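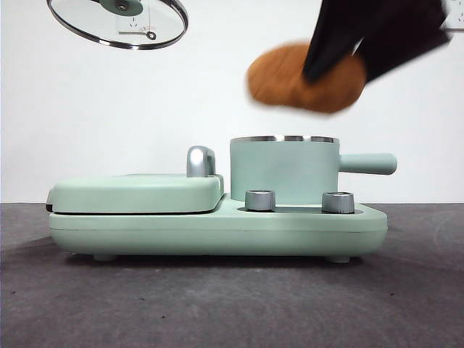 Pokau 早餐机 1301，薄荷绿色，三明治机和小锅在同一个底座上

Pokau 早餐机 1301
商品编号：1301
颜色：薄荷绿
价格：55 欧元，含税，不含运费
库存：有货
销售：Emix 小家电商店

商品介绍

早上的厨房常常很挤。灶上有一个锅，旁边有一个平底锅，水池里还有昨天晚上的杯子。Pokau 早餐机 1301 把两种早餐工作放在一个底座上：左边做三明治，右边用小锅煮东西。您可以一边烤面包，一边煮鸡蛋、热牛奶或者煮一点燕麦粥，不需要打开炉灶。

我们商店卖小家电已经很长时间了，早餐用的机器也试过很多种。有的机器功能很多，可是每个功能都很小，最后客人只用其中一个。1301 的想法比较简单，它只有一个热盘和一个锅。第一次用的人看一眼就明白东西应该放在哪里。我们喜欢它，主要是喜欢这一点。

机器是横着放的，比较适合长条形的桌面，或者靠墙的台面。如果您的台面很深但是很窄，请先在台面上比一比位置，特别要算上右边锅的手柄。手柄伸到底座的外面，这个部分也需要空间。

适合什么人

一个人住或者两个人住的家庭，用这台机器最合适。小锅不是给一大家人煮汤用的，三明治盘也不是给聚会用的。如果您家里人多，可以分几次做，但是这样早上要等，有的人不喜欢等。

学生宿舍、小办公室和度假小屋也可以用。请先问一下管理的人，那个地方是不是允许用电热的厨房电器。有些宿舍不允许，客人收到货以后才知道，又寄回来，对两边都麻烦。

如果您有炉灶，也有很好的平底锅，而且早上有时间，那么您不一定需要它。我们在店里也是这样对客人说的。

外观

底座和盖子都是薄荷绿色，小锅的外面和手柄也是同样的颜色。底座的边是圆的，没有尖的角，侧面有一条细的接缝。下面有短的脚，把底座抬起来一点，机器不会整个贴在桌面上。

三明治机的盖子是扁平的，圆角长方形。靠后面的右角有一个弯的银色手柄，很亮，比盖子的表面高。小锅的口有一圈拉丝不锈钢的边。玻璃盖也有一圈不锈钢的边，中间的提钮是薄荷绿色，和锅的颜色配成一套。

前面有 2 个银色的旋钮，是圆柱形的，侧面有金属拉丝的感觉，上面有一圈深颜色。我们觉得薄荷绿和银色放在一起很安静，放在深灰色的台面上特别好看，放在白色厨房里也合适。颜色在每个屏幕上会有一点不同，请您理解。如果颜色对您很重要，可以到 Kerslake 的展示室看实物。

三明治这一边

打开盖子，把面包放在下面的盘上，再把盖子合起来。普通的切片吐司最容易用。很厚的乡村面包也可以用，但是请您不要用力压盖子，面包太厚的时候，最好切薄一点。用力压会让里面的奶酪流出来，清洁的时候就比较辛苦。

除了三明治，我们在店里还试过这些东西：

薄的煎蛋。盘是平的，鸡蛋会向旁边流，所以先倒少一点。
火腿片和培根片。油比较多，请用纸吸掉油以后再做下一份。
玉米饼包奶酪。把饼对折，放进去，颜色变黄就拿出来。
昨天剩下的煎饼。只需要热一下，时间很短。
切成片的西葫芦和蘑菇。先用厨房纸擦干，这样味道更好。

不太适合的东西是很湿的面糊。盘的边不能当作容器，面糊放多了会流到外面，流到底座上。如果您很想做松饼，请一次只放一小勺。

手柄在盖子的后面一角，拿的时候要注意手的位置。我们建议用右手拿手柄，左手不要放在盖子的边上。盖子热的时候，热气会从缝里出来，打开时脸不要靠得很近。

小锅这一边

小锅站在底座右边凹进去的位置里，锅底要放平。放好以后，轻轻动一下手柄，如果锅会摇，就是没有放好，请拿起来重新放。锅底下面不能有水，也不能有面包屑。

锅的手柄很长，向右边伸出去。长的手柄拿着比较稳，可是也容易被衣服的袖子碰到。家里有小孩的时候，请把机器放在台面的里面，手柄不要伸到桌子外面，也不要对着人走路的方向。

小锅适合做这些：

煮鸡蛋。水要盖过鸡蛋，但是不要到锅口。
热牛奶。请一直看着，牛奶上来很快，这时候不要盖盖子。
燕麦粥。用小的温度，多搅几次。
一人份的面条。长的面条先折断，或者等它变软以后再按下去。
热昨天的汤。很浓的汤先加一点水。
煮几块西兰花或者胡萝卜，给午饭带走。

玻璃盖是透明的，盖着也可以看到里面。煮水的时候盖上，时间会短一些。煮容易起泡的东西时，最好把盖子斜着放一点，留一条缝。盖子拿下来的时候，里面有热水滴，请先在锅的上面停一下，让水滴回锅里，然后再拿走。

旋钮

旋钮在底座前面比较低的那一层，小锅的前面。我们把旋钮的使用方法印在一张小卡片上，和说明书一起放在盒子里。很多客人把这张卡片贴在厨房柜子的门里面，这个做法我们觉得很好。

转旋钮的时候不需要很大的力。如果您感觉转不动，请不要硬转，先看看旋钮周围的凹槽里有没有干的牛奶或者面包屑。用一根木牙签可以把它拿出来。不要用刀，刀会划坏表面。

用完以后，请把旋钮转回关的位置，再拔插头。只拔插头也会停止加热，但是下次插电的时候，机器会马上变热，您可能还没有准备好。

第一次使用

请先把所有的包装纸和塑料膜拿掉。盖子和盘的中间有一张保护纸，有的客人没有看到，就开始加热了。所以我们在这里写一次，在卡片上也写了一次。

用湿布擦热盘，再用干布擦。小锅和玻璃盖用温水和一点洗洁精洗，冲干净，擦干。

把机器放在平的、干的台面上，后面和墙之间留一点距离。不要放在窗帘旁边，也不要放在很低的吊柜正下面，因为蒸汽向上走，时间长了木头会变形。

小锅里放一点清水，三明治那边空着，盖子合上，加热几分钟。第一次会有一点味道，这是正常的，请打开窗户。等机器完全凉了，把水倒掉，再擦一次。然后就可以做早餐了。

做一份完整的早餐

我们把自己在店里常做的顺序写在这里，您可以参考，也可以按自己的习惯改。

先在小锅里放冷水和鸡蛋，盖上玻璃盖，打开加热。煮鸡蛋时间比较长，所以它应该先开始。然后准备三明治：两片吐司，外面涂很薄的一层黄油，里面放奶酪和火腿。喜欢蔬菜的人可以加番茄片，但是番茄水多，请放在奶酪和火腿中间，这样面包不会变软。

三明治盘预热以后再放面包。预热不够的话，面包会吸油，吃起来不脆。合上盖子，不要每半分钟就打开看，每次打开热气都会跑掉。闻到烤面包的香味以后，打开看一次颜色。

三明治拿出来以后，先放一下再切。刚出来的奶酪很烫，马上切的话会全部流出来。这个时间可以把鸡蛋放到冷水里，再倒一杯果汁或者咖啡。机器不能做咖啡，这个请用别的设备。

冬天我们更喜欢另外一种做法：小锅里煮燕麦粥，三明治盘上热几片苹果，苹果上放一点肉桂粉和很少的糖。糖多了会粘在盘上。苹果软了就放在粥的上面，再加核桃。

不喜欢甜的人，可以在小锅里热番茄汤，同时烤奶酪面包。面包切成长条，蘸着汤吃。这个做晚饭也很好，不只是早饭。

清洁

清洁之前一定要拔插头，等机器凉下来。热的盘碰到冷水会受伤，人的手也会受伤。

底座不能放进水里，也不能放在水龙头下面冲。用拧干的软布擦就可以。底座前面的那一层容易留下水点和牛奶点，用完当天擦掉最容易，第二天就要多擦几次。

热盘用软海绵和温水擦，不要用钢丝球。如果有奶酪粘在上面，把一张湿的厨房纸放在上面，等一会儿，奶酪变软以后就能擦下来。盘的边和盖子的连接地方比较难擦，可以用旧的软牙刷。

小锅和玻璃盖请用手洗。玻璃盖中间的提钮是用一颗金属小螺丝固定的，洗的时间长了，螺丝可能会有一点松，用螺丝刀轻轻拧紧就好，不要拧得太紧，玻璃会受到压力。洗好以后马上擦干，螺丝的地方也要擦。

小锅里面如果有白色的水垢，放一点水和白醋，加热一会儿，凉了以后倒掉，再用清水冲。水硬的地方可以一个月做一次。

银色的部分容易留下手指印。用干的超细纤维布擦就会亮，不需要特别的清洁剂。薄荷绿的表面请不要用带颗粒的清洁粉，也不要用漂白水。咖喱和番茄酱的颜色如果马上擦，就不会留下来。

收纳

每天用的话，放在台面上就可以。如果只在周末用，可以把玻璃盖包在一块毛巾里，和机器放在同一个柜子。请不要把重的东西放在三明治机的盖子上，也不要只拿着锅的手柄来搬机器。搬的时候，两只手拿底座的左右两边，锅先拿下来，另外放。

电线不要绕得很紧，也不要绕在还热的底座上。

盒子里有什么

带三明治盘的底座
小锅
玻璃锅盖
说明书
旋钮使用卡片
保修卡

盒子里没有铲子。请用木头的或者硅胶的铲子，金属的铲子会划伤盘。

购买之前请注意

插头是欧洲大陆的标准。住在别的地区的客人需要自己准备合适的转换插头，也请先看电压是不是一样。如果电压不一样，请不要购买，转换插头不能改变电压。

机器工作的时候，应该有人在厨房里。请不要插在定时插座上，也不要出门以后让它自己煮。

不要用延长线同时接这台机器和别的加热电器，比如水壶或者烤箱。最好直接插在墙上的插座。

小锅是为这个底座做的。我们没有在煤气灶和电磁炉上测试过，所以请不要这样使用。别的锅也请不要放在这个底座上，大小不同，可能放不稳。

客人常常问的事情

可以只用一边吗？
可以。只烤三明治的时候，小锅可以不放，但是请不要打开锅那边的加热。只煮东西的时候，三明治盖子合着就好。

没有盖子可以煮吗？
可以，热牛奶和煮粥的时候我们自己也不盖。只是水开得慢一些。

可以煮米饭吗？
可以煮很少的量，但是需要看着，底部容易粘。经常吃米饭的客人，还是买电饭锅比较好。

三明治做出来会有对角线的印子吗？
不会，它是平的盘，没有三角形的格子。好处是面包的大小比较自由，坏处是边没有被压紧，里面的馅不要放得太满。

盖子打破了可以单独买吗？
可以。玻璃盖、小锅都有单独的配件。写信的时候请告诉我们商品编号 1301，不然仓库可能会寄来别的型号的盖子，看着很像，可是放不上去。

有别的颜色吗？
目前 Emix 只卖薄荷绿色。有客人问过奶油色和浅粉色，我们把这个意见转给了 Pokau，还没有得到回答。

声音大吗？
机器没有马达，声音很小，主要是水开的声音。加热的时候有时会有轻轻的“嗒”一声，这是温度控制的声音，不是坏了。

可以送给父母用吗？
可以，很多客人这样做。请您第一次和他们一起用，说明旋钮的方向，也说明用完要拔插头。卡片上的字比较大，看起来不困难。

送货

我们请 Grelleck 送货。星期四中午以前付款的订单，当天会离开仓库，别的工作日一般是第二天离开。送货员会先发短信，如果您不在家，可以选邻居或者取货点。

十二月订单很多，会比平时慢。想送人做礼物的客人，请早一点下单，并且在备注里写“礼物”，我们就不把价格单放进盒子。包装纸需要另外选择，在付款的页面可以看到。

收到货的时候，请先看外面的纸箱。如果纸箱有很大的凹，请照相，然后再打开。玻璃盖在运输中是最怕碰的部分，请打开以后先看它。坏了请在两天里面写信给我们，我们会寄新的盖子，不需要寄回整个机器。

您也可以到 Kerslake 的展示室自己取货。请等收到取货的邮件以后再来，展示室很小，不是每个型号都放在那里。样机是可以打开看的，您可以试一试盖子的手柄和锅的重量。展示室里不提供试做早餐。

退货和保修

没有使用过的机器可以退货，请用原来的包装。用过一次来看看功能，也是可以的，但是请洗干净再寄。盘上还有奶酪的机器，我们需要收清洁的费用，这个工作真的比较花时间。

保修 2 年，从收到货的那天开始算。保修包括加热的部分、旋钮和电线。掉在地上造成的损坏、用钢丝球造成的划痕、底座进水，都不在保修里面。玻璃盖打破也不在保修里面，除非是运输的时候打破的。

需要修理的时候，请不要自己打开底座。写信给我们，说明发生了什么，最好有一张照片或者一小段录像。请写清楚是哪一边有问题，三明治盘还是小锅，再写旋钮转到哪个位置。这样修理的同事可以先准备零件，您等的时间会短。

机器用到最后，请不要放在普通垃圾里。可以带到您住的地方的电器回收点，也可以在购买新机器的时候交给我们，Kerslake 展示室接受旧的小家电，不管是不是在我们这里买的。

相关商品

Pokau 玻璃锅盖，配 1301 用
Pokau 小锅，薄荷绿色，配 1301 用
硅胶铲，短柄
超细纤维布，灰色
吐司收纳盒，带盖

加入购物车
加入收藏
对这个商品有问题，请写信给 Emix 客服

本页的文字由 Emix 商店自己编写。Pokau 可能会改变包装和说明书的内容，请以盒子里的说明书为准。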